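Bellis Radio is looking for a weekend news producer

We're a small local newsroom with a big appetite for stories, and we'd love to find somebody curious and kind to help us put the morning bulletin together, starting in April.
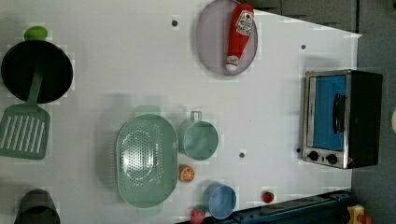 Efa Prosser wrote in to say that her first month on the desk was the busiest she'd ever had, and that she'd do it all over again.

You'd work 30 hours a week, on air by 6 a.m. - yes, it's early!
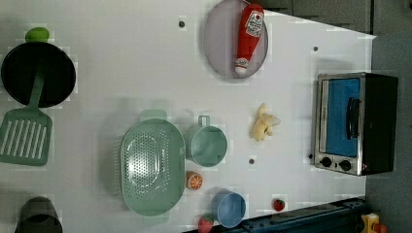
How to apply

Send a resume and 2 short scripts to Lowri Craddock.

Contact | © Bellis Radio | Back to top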